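Workshop notebook, June, Maihi studio theatre
1 min read

Cue stack for Bidby, act two. Cue 30 was firing late off the Zodeo desk. Follow-on time had been left at 3 seconds from the old plot. Set to zero, ran it 9 times, clean each time.

Band mix: pit mics down a touch, reed chair still spilling into the vocal bus. Try the Stevetti gate again with a slower release.

Channel 76 flickers below a third. Swap the dimmer before the tech run. Gel on the front wash needs replacing too. 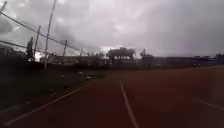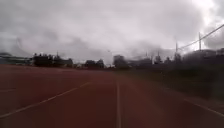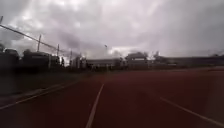
Red track, white lane lines.

STAGE & SOUND

Still open: blackout before the finale is too short for the truck to clear. Ask stage management for two more bars.

Comments (2)

pitlamp: Check the cable on 76 first.

deskleft: Is the revised plot on the shared drive yet?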